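The Great Cable Sort, posted 9/22/18

Welcome to the least glamorous gallery on this site. Every household has a drawer of leads belonging to appliances that died years ago, and ours had spread to a cupboard, two carrier bags and the space behind the Lendari printer. I had been promising to deal with it since January.

The plan was one lead per box, lid shut, name on the end. I found the boxes on Katedeo, plain brown card, sold in packs of 124, which tells you something about the sort of person who buys them. Amber Lightfoot thought shoeboxes would have done. Amber's shoeboxes are full of leads.

 Click for full size, if you really must.

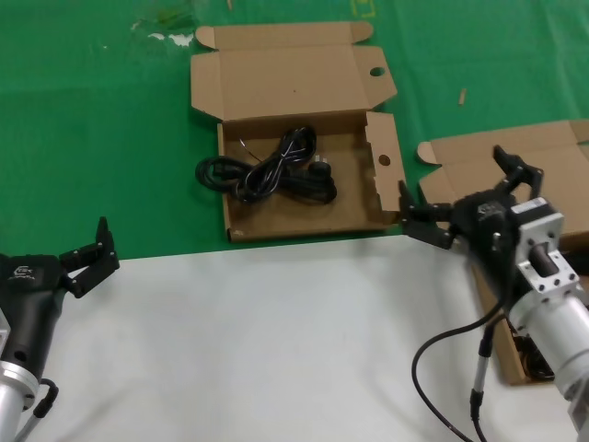
Black power cable, looped up and boxed, more or less. One big loop has gone over the side. The boxes come with a round hole in the lid, handy for peering in and regretting things.

Shuk-fan Wu wrote in to say that a twist tie round the middle stops a coil springing open, and that anything still unclaimed after a year should go to the tip, box and all.

I have bought the twist ties. The tip can wait until I've found out what the Tsao one was for.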